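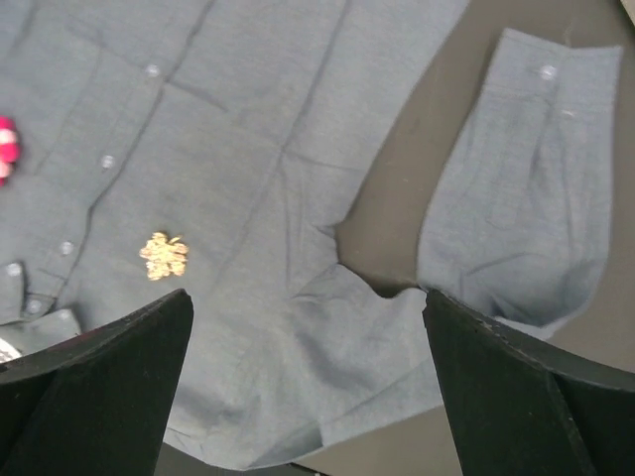 Blue-gray button-up shirt, front side up.

Vivside Wrestling - Fan FAQ
Updated November 2025

When do doors open?
An hour before the first bell. The line starts earlier than that, mostly people who want to argue about last month's title match.

How big is the place?
Risaren Hall holds 1709 for wrestling. It holds more for concerts, but concerts don't need room for a man to be thrown over a railing.

Can I bring a sign?
Yes, up to 48 inches wide. Spell the champion's name right. He reads them.

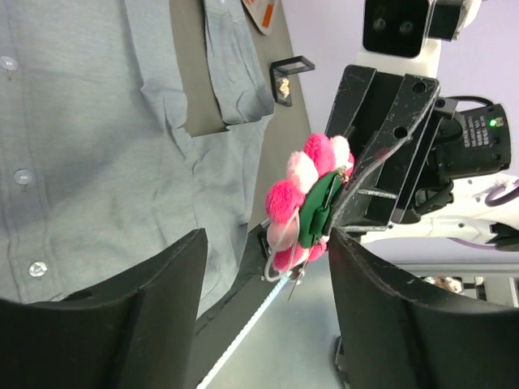

Signs on sticks stay outside. So do folding chairs, and yes, people have tried.

Can I get a refund if the main event changes?
No. The card is subject to change, and in October it changed during the show.

Where do I park?
The Nirkach garage across the street, $9 flat. Take your ticket with you, as the machine on level two eats cards.

Are the front rows safe for kids?
They're loud, and wrestlers land there. If security tells you to move, move - drink first, popcorn second.

How do I reach the box office?
Call extension 3357 on weekday afternoons. Let it ring.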